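Imprimer | Envoyer par e-mail

Ce site utilise des cookies pour mesurer son audience. En poursuivant votre navigation, vous en acceptez l'usage. En savoir plus

Multiprises, adaptateurs et rallonges : ranger le petit électrique
Notes pour l'intervention à la journée « Ateliers en ordre », Casville, samedi 17 octobre 2020

Durée prévue : 20 minutes, puis 10 minutes de questions. Attendre que le fond de salle soit assis.

Commencer par le tiroir. Tout le monde en a un, à la maison ou à l'atelier, où finissent les blocs multiprises, les adaptateurs, les câbles d'appareils disparus. Demander à la salle qui a racheté une rallonge cette année sans avoir vérifié s'il en restait une.

Raconter le tri du local d'Erberg, au mois d'août. On a sorti 40 pièces d'une seule armoire. Les câbles étaient enroulés ensemble et il a fallu une matinée pour les séparer. Ne pas s'attarder sur les chiffres, passer à la méthode.

Premier point : la surface de tri. Prendre une table dégagée sur l'avant, avec un tissu uni. Le vert va bien, le blanc des prises et des fiches s'y voit tout de suite. Poser les objets à plat, écartés, le cordon dirigé vers le fond pour qu'il ne passe pas devant les mains.
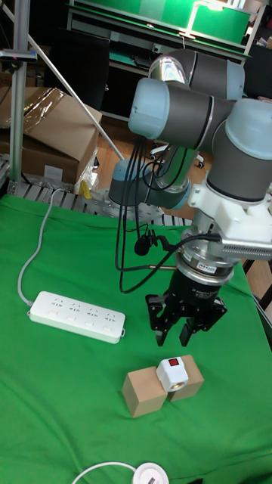

Deuxième point : surélever les petites pièces. Un adaptateur posé au milieu des cordons se perd. Deux cubes de carton côte à côte suffisent à le garder en vue, avec l'interrupteur sur le dessus quand il en a un. Le bloc multiprise reste à part, sur la gauche si on est droitier.

Troisième point : l'ordre. D'abord les multiprises, ensuite les adaptateurs, en dernier les câbles seuls. Regarder la fiche, la gaine, l'interrupteur. Une gaine fendue part au recyclage, pas de ruban adhésif. Rappeler que rien n'est branché pendant le tri.

Quatrième point : le rangement. 2 bacs par étagère, pas davantage. Étiquette sur la face avant, longueur du cordon écrite au feutre. Chez Ejigu, ils rangent par longueur, à Usdale par pièce d'utilisation. Les deux marchent si tout le monde suit la même règle.

(Si le temps manque, sauter Usdale.)

Finir sur la fiche à emporter, posée près de la sortie. Questions.

Commentaires (3)

« Merci pour les notes, j'étais arrivée en retard. La fiche est-elle disponible en PDF ? »

« Pour les câbles fins, je préfère les sachets à zip. Les bacs, ça se remmêle. »

« Et les vieux chargeurs de téléphone, on les garde ou pas ? J'en ai une boîte pleine. »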